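Moving the photo archive off the old Trurari box took most of October. It holds 159 folders, and the copy stalled whenever a file name ran past 64 characters.

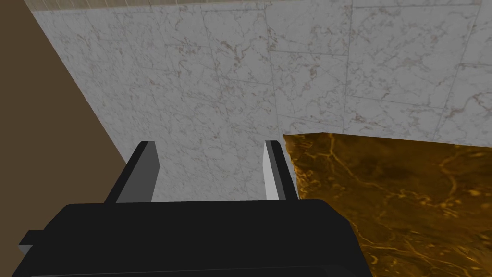
White marble wall, render.

I shortened the names with a script and ran the copy again in batches of 2000 files.

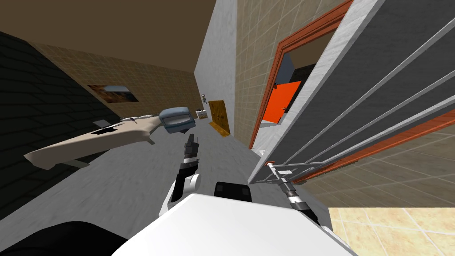

Checksums matched on all but 16, which I copied by hand from the Skineswood backup.
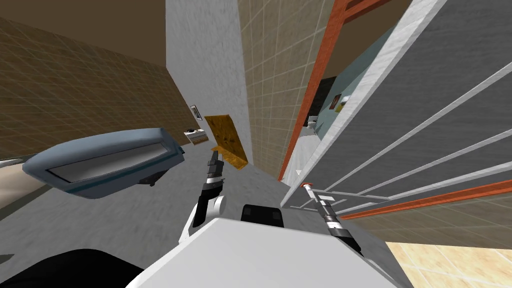 Still to do

Set the nightly sync to 2 am and wipe the old discs.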